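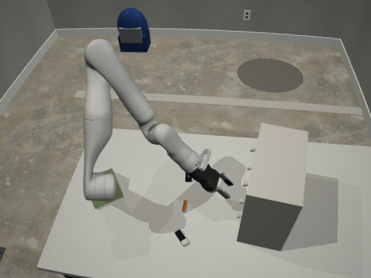 White arm on the table, gripper open.

Subject: Re: [stonenbridge-growers] Water for the shared plots in August

Hello all,

Thank you to everyone who answered my first message. I have read all the replies and I try to put my thoughts together here. Please excuse me if some sentence is strange, I write slowly in English.

Ese Oyewole wrote:
> I don't see why we need a new tank at all. The old one holds plenty
> if people would stop running the hose at noon. Last summer I watered
> at 6 in the morning, every second day, and my beans were fine. My
> neighbour watered every afternoon and lost half of his. Can we first
> agree on hours and then talk about money? Also, does anybody have
> the meter reading from the end of the season? I had it on a piece of
> paper and the paper is gone.

Ese, I have the reading. We used 3190 litres from the town tap in August alone, and this is on top of the rain water. I copied it from the meter myself, together with the reading of the month before, so I trust it.

I agree with you about the hours. At my parents' house we never watered after breakfast, and the soil there was much drier than ours. My proposal is before 8 in the morning or after 7 in the evening. For seedlings in their first two weeks I would allow a small can at any time, as they have very short roots and cannot wait.

But I do not agree that the old tank is enough. It is cracked on the side toward the compost, maybe a hand above the tap, and we can only fill it to that point. I tried to close the crack with the grey paste from the hardware store. It held for ten days and then it came off in one piece.

I asked for prices at two places. Pladex has a tank of 557 litres in dark green plastic, with a lid that locks. The colour is important for me, because in the old white one we had algae by the end of June and the cans were always blocked. Vusport sells a bigger one, but it is too wide for our gate. I measured the gate twice. We would have to lift it over the fence and I don't want to ask for this from people with bad backs, me included.

The Pladex tank comes without the downpipe connection. This is sold separately and I did not yet understand which size we need. Our pipe from the shed roof is the old kind, with a square section. If somebody has done this work at home, please write to me, on the list or privately.

There is also the question of mulch. Nwosu's farm offered us 23 bales of straw if we collect them. I think it would save more water than any tank. On my own plot I put straw around the tomatoes and left the peppers without, and under the straw the soil was still dark on the third day. The only problem was slugs, so I keep it away from the lettuce.

We need a trailer for the bales. I have a car with a hook but my neighbour has taken back his trailer.

Could you please answer on these points: the hours, the tank, and who can help with the straw. I will make a list of the answers.

Kind regards from plot 10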